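Envases retornables: lo que cambia este verano

Boletín de la cooperativa de consumo Nunden, 12 de junio de 2025
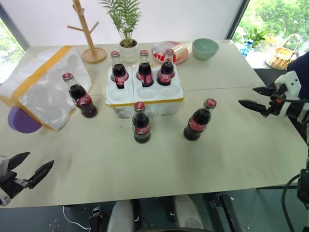

¿Dónde se devuelven ahora los envases de vidrio?
En el mostrador de Podport, entrando por el patio, de 10 a 14 h. El punto antiguo de la calle Zalewska cerró en febrero y no va a reabrir.

Vamos rápido que el boletín sale hoy. El depósito sigue igual, se paga en caja y se devuelve en caja. Sin tique también vale, siempre que el envase lleve la marca de retornable. Los de un solo uso, al iglú verde de la esquina, como siempre. Tapones aparte, por favor.

Enjuagados. No hace falta quitar la etiqueta ni meterlos en el lavavajillas, con un poco de agua basta. Los frascos con restos de aceite no los podemos aceptar porque la lavadora de Guvico los rechaza y nos devuelven la caja entera. Ya ha pasado 2 veces este año y el porte lo pagamos nosotros.

Números de la primavera: 356 socios han devuelto algo, más de 215 cajas completas enviadas a lavar. El lavado lo hace Guvico, recogida cada quince días. Si algun socio tiene furgoneta y puede echar una mano en agosto, que avise ya, que en agosto Guvico no recoge y el almacén se nos llena enseguida.

Cajas: se prestan con fianza de 8 euros. Hay varias fuera desde antes de Navidad — no vamos a dar nombres — y hacen falta. Se pueden dejar en Podport aunque esté cerrado el mostrador, junto a la puerta del almacén, pero solo vacías. Con vidrio dentro no.

Busisiwe Modise lleva las devoluciones hasta septiembre. Dudas sobre fianzas, a ella. Dudas sobre la cuota, no, eso en secretaría.

Pendiente para el próximo número: los tarros de yogur, que tienen otro depósito y otra tapa, y la propuesta de traer zumo y leche en retornable. De la leche hay dos presupuestos y ninguno convence. El del zumo llegó ayer y está sin mirar. Quien quiera verlos antes de la asamblea que los pida, estan en la carpeta azul de secretaría.

Contacto: secretaría de Nunden, en horario de mostrador | © 2025 Cooperativa Nunden | Volver arriba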